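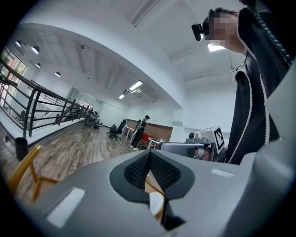
What does it cost to rent the Irport hand-held gripper kit?

The kit rents for $109 a day from Sydorenko in Prernport, with a four-day minimum, and that covers two grippers, the charger, the carrying case and the Usa software.

January
By our gadgets writer

Prernport has a robot rental counter now, sort of. Sydorenko, the equipment hire place by the old ferry lot (the one where half the town gets its carpet cleaners and tile saws), started renting the Irport kit this month, and I've spent my four days with it and have opinions.

If you teach robots for a living you can skip this paragraph. For everybody else, the Irport is a gripper you hold in your own hand. You pick things up with it, put them down with it, stack them, pour them, whatever the job is, and the gripper records what it saw and how it moved. Those recordings go to a robot arm later so it can learn the same job. No arm comes in the rental, and you don't need one to make the recordings. I had to explain this to three different people at the counter who had come in for a pressure washer, so I figure it's worth a few lines.

The big change is who can get hold of one. Up to now, if you were a small shop or a school club around here and you wanted to try this, you bought the gear outright or you asked very nicely at somebody's lab. Sydorenko says it got enough calls from local machine shops and packing outfits last fall to take a chance on a few kits. The store wouldn't tell me how many it has. I asked twice! What the clerk did say is that bookings are already filling up into spring, and that most of the people calling want it for boxing and sorting work.

So, the thing itself. It's bigger than I expected. The housing is light gray, broad and rounded, and the business end has a dark notch with a black pad set into it, with a fine diamond pattern on the surface. The pad is what sold me. I moved cups and saucers with it for most of an afternoon, and a glazed rim that I fully expected to drop stayed right where I wanted it. I did lose a few pieces on the first evening, and I'm blaming the squeeze trigger, which has a soft spot halfway through its travel. You think you've closed it and you haven't. By the second morning I'd stopped noticing.

My forearm noticed plenty, though. After an hour of repeating one motion you want a break, and you should plan on it. I ended up doing twenty minutes on, then coffee, then twenty more, and my recordings from the rested stretches were a lot smoother than the ones I ground out at the end of the day. I'd tell anybody booking the kit to bring a friend and trade off. The case has foam cutouts for both grippers, and both have to be back in it when you return it, even if you only ever used one. The store checks.

Battery life is listed on the Sydorenko rental sheet as four hours per gripper. I got a little less out of the left one and the full four out of the right one, and I can't tell you why. The charger fills both at the same time, which is great, but its cord is short enough that I had it sitting on a stepstool next to the outlet. Pack an extension cord. (They'll rent you one of those too, naturally.)

Usa is the software, and it's where I had the most trouble and then the most fun. You install it on your own laptop, it finds the grippers, and each time you finish a run it gives you a little clip with a colored bar underneath. Green means it could follow the gripper the whole way through, yellow means it lost track for a moment, and red means do it over. My first session was nearly all red. I called the store, and the clerk asked if I was working next to a big mirror. I was working next to a big mirror! I moved to the dining table, closed the blinds against the afternoon sun, and everything went green after that.

I do wish the manual covered this. It's a decent manual if you already know what you're doing, and it's got a nice fold-out on changing the pads, but the part on setting up your room is a single paragraph that tells you to pick a bright, uncluttered space. That leaves out mirrors, it leaves out glass tabletops, and it leaves out dogs. Mine wandered through so many takes that I've started thinking of him as a contributor.

For my test job I went with setting a table: plate, saucer, cup on the saucer, spoon to the side. Sounds easy, right? Doing it the same way over and over, with a gripper that has no fingertips, is a very different chore. Spoons are miserable. Flat on a wooden table they give you nothing to grab, and I wound up sliding each one to the edge and pinching it there, which Usa recorded just fine and which I guess some robot will now do forever. Saucers are a little better. Cups were a pleasure from start to finish, and if I'd been smart I would've done only cups.

Sydorenko also offers a starter session for new renters, in the back showroom, two hours long and included in the price. Take it. I skipped it because I was excited and wanted to get home, and I paid for that with the whole mirror evening. A woman who took it the same week told me at the return counter that they'd had her recording clean runs before the first hour was up, and she'd never touched anything like this before either. She was planning to use it for folding shop towels. I would love to know how that went.

Money, then. At $109 a day with the four-day minimum, you're in for a real bill before tax, and I don't think it makes sense as a weekend toy. A hobby robotics group splitting it several ways, sure. A small business that wants to find out if its packing job can be shown to a robot at all, definitely, and that's who I think will get the most from it. Sydorenko has a 14-day rate as well, which you have to ask for by phone, and the clerk told me it works out cheaper per day but wouldn't let me print the number because it depends on the season. I pushed a little. No luck.

There's a deposit on top of that, held on a card and released once they've looked the grippers over. Pads count as wear and won't be charged to you unless they come back torn. A cracked housing will be charged to you. I set mine down harder than I meant to on the kitchen counter, more than once, and it came through without a scratch that I could find, and the store didn't find one either.

A few things I asked for that aren't in the kit yet: a wrist strap (please!), a quieter fan, and some way to throw out a bad clip by pressing a button on the gripper. Right now you have to put the gripper down, walk over to the laptop, delete the clip, walk back, and pick everything up again, and when you're on a roll it really breaks your rhythm. The store says it has passed the button request along to Irport. The fan isn't loud in a big room, I was told, and that may well be so, but in my dining room it was loud enough that I turned up the radio.

Your recordings stay on your own laptop unless you choose to send them someplace, and the store wipes the grippers when they come back. I watched them do mine. It takes a couple of minutes and you can stand there and see the little screen count down, which I appreciated, given how much of my dining room is in those clips.

If you want to book, go in person the first time, since they need to see ID and walk you through the deposit form. The counter opens at 8 a.m. and the kits go out before noon, so a late arrival means you lose most of your first day and still pay for it. Returns are due by 4 p.m. I cut it close, got stuck behind a truck on the bridge, and came in with the case under one arm at five minutes to the hour.

I've already put my name down for another round in March, this time with the starter session and a folding table I can set up far away from every mirror I own. The plan is cups again, and then maybe bowls. If you've rented the kit and figured out a better way to pick up a spoon, write in and tell me how you did it.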